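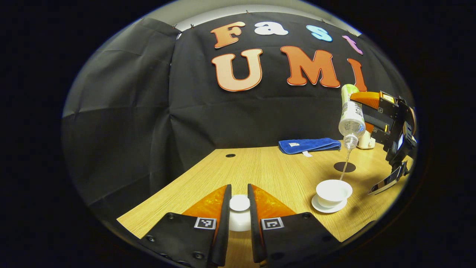

How do you get the wrinkles out of a black fabric backdrop once its already hanging?

Steam it from the back, top to bottom, with the bottom edge pulled tight while you go. Iron only if you can take it down.

**kosmas_v**
Thats the short version anyway. Took me a whole evening in August to learn it. Anyone got a faster way? Mine is cheap cloth, big, clips along the top, foam letters stuck on the front. Letters stay put, the cloth around them looks like a slept-in bedsheet.

**teresak**
Steamer is fine but you have to let it hang after. Like overnight. People steam and then start pinning stuff on right away and it all sags again.

**MakKW**
Disagree w/ steaming at all. Dryer, low, damp towel in with it, ten minutes, hang it warm. Done. Steaming a hung cloth just moves the wrinkles down to the floor.

**teresak**
in what dryer lol. That cloth is huge

**MakKW**
laundromat. 16 pound machine, fits no problem

**kosmas_v**
Which means unpinning every letter. No thanks. I spelled it once, not spelling it again.

**yuzu_i**
How are the letters on? If they're pinned thru the cloth thats half your problem. Weight pulls down, you get those little drag lines. I use flat hook tape on the back of the foam, small pieces up high only, not the whole letter.

**Prodromos P**
Hook tape on what though. Doesnt grab smooth cloth. Only works on the fuzzy stuff.

**yuzu_i**
Yes obviously fuzzy stuff. Mine is the Putosier one, brushed front. Should have said

**Prodromos P**
ok then. Pins for everyone else. Two per letter, angled in from the top corners so the letter doesnt spin. Big letters maybe a third pin low down. 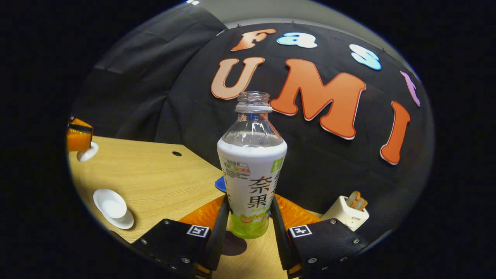

**kosmas_v**
Clip spacing made more difference for me than the steamer did, wish I'd started there. Moved them closer together and pulled sideways before closing each one. Left side is still a mess of soft folds, I know, I know - but the letters stand out fine with that black behind, and "Fast" reads OK from across the table, even the light blue s. So how flat does it need to be? Asking for real. I could spend another night on it.

**teresak**
Leave it. Folds on black barely show unless theres a light from the side. Turn off the side light, keep the ceiling one.

**MakKW**
no, fix it. Wrinkles catch light way worse in person than in a photo. Folks see it when they walk up.

**teresak**
they see the letters

**Prodromos P**
Cheap trick, weight the hem. Slid a curtain rod in mine, 96 inches, from Makris, the hardware place in Sorkville. Most of the creases fell out by morning without me doing anything.

**yuzu_i**
+1 for the rod. And next time roll the cloth on a tube, dont fold. Folded storage is where the hard creases come from, the ones steam wont touch.

**kosmas_v**
Rod it is then. Does the hem need to be sewn or can I just tape a sleeve?

**Prodromos P**
Tape holds if its gaffer. Duct tape leaves goo, ask me how I know

**MakKW**
still say dryer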